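Pirkberg Help Desk
Ticket: Pointer drifts to the left on its own, shared laptop, Jadoon room
Status: Open, waiting on reporter
Category: Mouse and trackpad

Opened 9:40 am
Hello, and thank you in advance for your patience with me, I know this one has been reported before in other forms. The pointer on the shared laptop in the Jadoon room wanders off to the left whenever I take my hand away. It isn't fast, more of a slow slide, and it stops when it reaches the edge of the screen. I was filling in the Bokport inventory sheet (all 3000 rows of it, bless us) and twice I clicked into the wrong column and had to go back and put things right. It happens with the wireless mouse and I think also with the trackpad, though I'd be lying if I said I tested that carefully.

Reply, 10:15 am
Thank you for such a clear write-up! Could you try a few things for us when you get a moment?
Switch the mouse off at the bottom and use only the trackpad for a while.
Wipe the trackpad with a dry cloth, corners too.
Move the mouse onto the bare table and see if the drift changes.
Please don't change the pointer speed yet, we'd like to see it with the old settings.

Reporter, 11:30 am
All right, I've done my homework. With the mouse off, I worked for a good long stretch and the pointer stayed put the whole time, so I take back what I said about the trackpad. With the mouse back on and sitting on its pad, the drift came back before I'd finished row 500. On the bare table it was better, but I can't swear it was gone. I also put in 2 fresh batteries, just in case, and that made no difference that I could see.

Reply, 11:50 am
That's very helpful, and it points to the mouse or the pad. One more favor: could you show us how things are laid out on the table? Sometimes a pad sits too close to something, or the mouse rests half over an edge.

Reporter, 1:20 pm
Of course. I closed the sheet at row 900 first and saved it in the Ginier folder, so there's no hurry on my account.
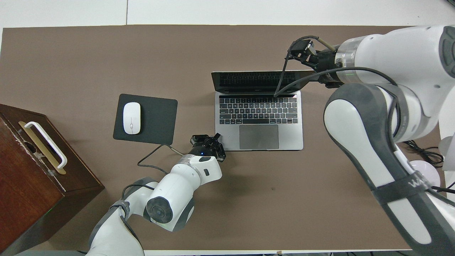

Attachment 1: laptop, with mouse and pad to the left, wooden box at the table's edge

Reply, 1:45 pm
Lovely, thank you. The mouse is resting on the left part of the pad, so it isn't hanging over anything, and I don't see a reason to move the laptop. Let's try the mouse with a sheet of plain white paper on top of the pad. If the pointer still slides, we'll swap the mouse for a spare from the Pirkberg cupboard. Until then please carry on with the trackpad, and do let us know how the paper test goes.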